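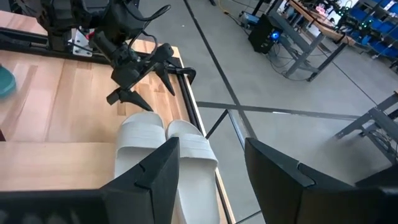
White slide sandals on a wooden tabletop.

Wosside opens comment on cyber weapons review guide

Wosside has released a draft guide on how military legal advisers should assess software tools that select targets on a network without operator input. The text runs to 400 numbered paragraphs and is open for comment until the end of November.

The draft separates tools that only collect data from tools that alter or disable a system. The second group would need a written legal opinion before purchase and another after any change to the code that affects target selection. Routine security patches are exempt.

Hidayah Tambunan, lead editor of the guide, said the hardest drafting issue was civilian hosting. "A server may carry military and civilian traffic in the same hour. The reviewer has to record which assumption was used," she said.

Two annexes deal with record keeping and with tools supplied by contractors.

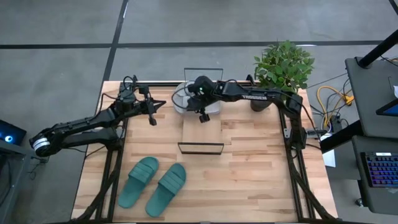

How to comment

Comments should cite the paragraph number and may not exceed 3 pages. An online briefing on the draft is set for Monday.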